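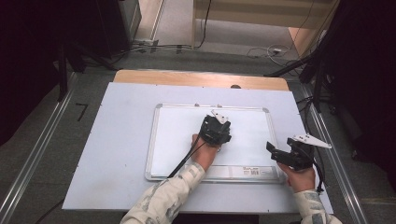 Posted in: TV & Streaming, Interviews

Search this site
Enter keywords
Go

Fahad Sandhu has watched every episode of the courtroom comedy "Magnusson" at least twice, and he'd like you to skip the first five.

"They're not terrible," he said when we talked by phone on Sunday. "They just belong to a different show. The judge is a straight man in those. By episode six he's the funniest person in the building, and the writers figured out they should follow him home."

Sandhu writes the episode notes at Culotine, a fan site that has covered the series since its second season. The show ran for 245 episodes. He has posted on 21 of them this year and expects to slow down in November, when he gets to the long Ikine arc, in which the cast leaves the courthouse for a fishing town and mostly stays there.

He used to hate that stretch. "I thought they'd run out of cases," he said. "Watching it again, the dialogue is looser. There's a whole episode in a parked car. I gave it a B minus the first time and I'm going to have to take that back."

His co-writer, Tariq Bangash, joined the call late and disagreed right away. Bangash thinks the show peaked in season four and that the Ikine episodes work only as a set.

"You can't hand somebody one of those and expect them to laugh," Bangash said. "With the season four stuff you can. The jury duty one, the elevator one, anything with Edard in it."

Edard, the bailiff, has no first name and for two seasons had almost no lines. Both men rank him near the top. Sandhu said the character's best moment is a pause before he reads a verdict. Bangash picked the wedding toast.

They don't agree on the finale either. Sandhu finds it rushed. Bangash has seen it more often than any other episode and said he still watches it through the credits.

The next set of notes covers the two-part blackout story. Bangash is writing the first half.

Related
Culotine readers rank the Magnusson cold opens
Where to start with Magnusson
Season four, episode by episode
The best bailiffs on television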